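So the poker night is back on. We used to play every other Tuesday when I lived in Cudmont, then three of us moved, somebody had twins, and the chips went up into the loft and stayed there. Now that I'm settled in Tramley with a proper dining table, I've run out of excuses, and last weekend I finally fetched the case down (bumping it on every rung of the ladder, naturally).

First job was putting the chips back in some sort of order. I am fussy about this, I admit it. I like each colour in its own run, all on their edges and snug, so that you can scoop out a handful without the rest flopping over like dominoes. The light blue and the purple share a channel, and the reddish-orange ones get a long row next door because we always use loads of them. The blind markers just get dropped in a heap in their own well. I've tried to be tidy with those and it never lasts past the first hand.
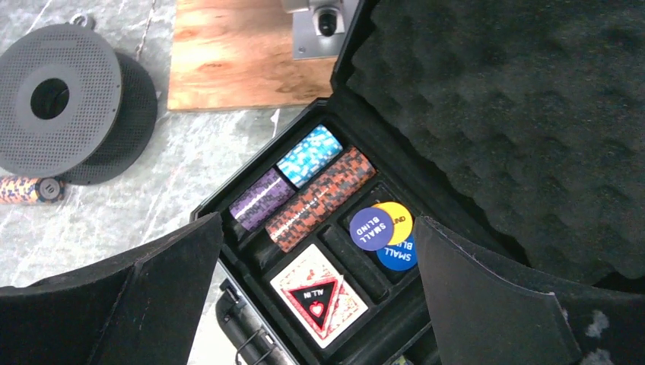

Ots read this bit over my shoulder and said I should sort by value instead, lowest nearest the lid, and that anyone who sorts by colour has never had to be banker at midnight. Fine, but we change what the colours are worth practically every time we play! Last time in Cudmont we had one lot worth 30 and another worth 14, for reasons that made sense after a bottle of wine, and the final count came to 2479, which doesn't divide into anything sensible at all. I still have the bit of paper.

Anyway, I do love a case with that bumpy egg-box foam in the lid. It makes the whole thing feel terribly serious, as though we're about to play for a yacht and not for who does the washing up. The foam does collect fluff, mind. I go over it with a bit of sticky tape wrapped round my fingers, and it takes ages, and I find it weirdly soothing with the radio on.

The other thing I've learned is to leave the case open beside you while you sort, with plenty of clear space in front of it. I used to do it on my lap on the sofa and I was fishing chips out of the cushions for weeks.
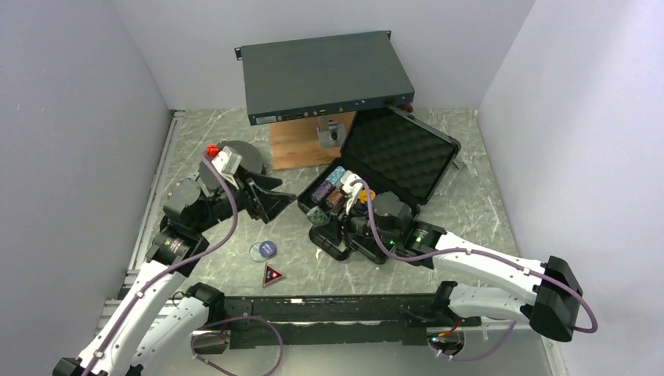 Case open, chips in, still deciding what goes where.

Next on the list is a cloth for the table, as chips make a horrible clatter on anything hard and the neighbours are through a very thin wall. I saw a nice green one in the market at Meltard but dithered, and by the time I'd gone round for a cup of tea and come back it had gone. If you've got a good way of keeping cards from sliding about in the meantime, let me know. I've been using an old blanket and it's a bit lumpy.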